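Über uns

Werkstatt Hondwood - offene Werkstatt für Leute, die was Bewegliches bauen wollen. Roboterarme vor allem. Auch Schrittmotoren, Steuerungen, alte Drucker ausschlachten. Kurse gibts auch, dazu unten mehr.

Wie es anfing

Gegründet hat das Ganze Irfan Mohmand, damals noch im Keller vom Sawatzky-Haus, ein Raum, eine Steckdosenleiste, keine Heizung. Irfan hatte vorher bei einem Maschinenbauer Schaltschränke verdrahtet und wollte abends was Eigenes machen. Ein Arm, der Tee einschenkt. Hat nie richtig Tee eingeschenkt. Dafür saßen nach einem Winter sechs Leute mit im Keller, und im März sind wir umgezogen in die Räume, in denen wir heute noch sind: vorne Küche und Fliesenboden, hinten Werkbänke, Drehbank, Lager.

Inzwischen 59 Mitglieder. Schüler, Rentner, zwei Krankenschwestern, ein Orgelbauer. Vorkenntnisse egal. Wer löten kann, zeigt es denen, die es nicht können.

Was wir bauen

Unser Dauerprojekt heißt Ivetcombe. Zwei Arme nebeneinander, die im Haushalt mitmachen sollen: Sachen greifen, abstellen, umräumen. Gebaut in Eigenregie, nach Feierabend, immer wieder auseinander und neu zusammen. Die erste Version hatte Gelenke aus dem 3D-Drucker, die nach ein paar Wochen ausgeschlagen waren. Jetzt Metall, wo es Kraft braucht. Materialkosten bis jetzt 1.809 Euro, Kleinkram nicht mitgerechnet. Das Kassenbuch liegt im Ordner am Eingang, kann jeder reinschauen.

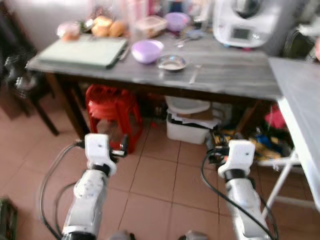
Gearbeitet wird bei Ivetcombe in kleinen Gruppen, eine für Mechanik, eine für Software, eine für alles, was dazwischen hängenbleibt. Die dritte ist die größte. Verkabelung zum Beispiel: Die Leitungen an den Greifern laufen zur Zeit außen in weiten Schlaufen an den Armen entlang, das soll bei der nächsten Version nach innen. Hohlwelle ist gezeichnet, gedreht ist sie noch nicht. Auch die Software-Gruppe hat gut zu tun. Zum Üben nimmt sie gern normales Küchenzeug, Schüsseln, Besteck, Dosen. Eine Schüssel am Rand fassen ist eine Sache, ein Löffel, der flach auf dem Tisch liegt, eine ganz andere. Da hängen wir gerade. Wer Ahnung von Kraftregelung hat, bitte melden, gern auch nur für einen Abend.

Daneben laufen kleinere Sachen. Die Sortiermaschine für Schrauben (halb fertig). Eine Gießanlage für den Hof. Und Clelow, unser Plotter, zeichnet Plakate und manchmal auch den Tisch an.

Kurse

Einsteigerkurs Robotik, vier Abende, 139 Euro inklusive Material. Am Ende nimmt jeder einen kleinen Greifer mit nach Hause. Für Mitglieder die Hälfte. Schulklassen nach Absprache, am besten vormittags, dann ist die Werkstatt leer und man versteht sein eigenes Wort. Bisher waren mehr als 41 Klassen bei uns.

Lötkurs nach Bedarf. Einfach in die Liste eintragen, wenn genug Leute zusammen sind gehts los.

Mitmachen

Offen ab 18 Uhr, Termine hängen an der Tür und stehen im Kalender. Beim ersten Mal kurze Einweisung in die Maschinen, dauert eine halbe Stunde, ohne die geht an der Drehbank garnichts. Lange Haare zusammenbinden, feste Schuhe. An die Arme bitte nur zu zweit, einer bleibt immer am Notaus.

Spenden nehmen wir gern - vor allem Kabel, Netzteile, Lagerware aus Aluminium. Keine Röhrenfernseher mehr bitte, wir haben schon drei.

Fragen an Irfan oder wer sonst ans Werkstatttelefon geht. Mails werden gelesen, Anwort dauert manchmal ein paar Tage.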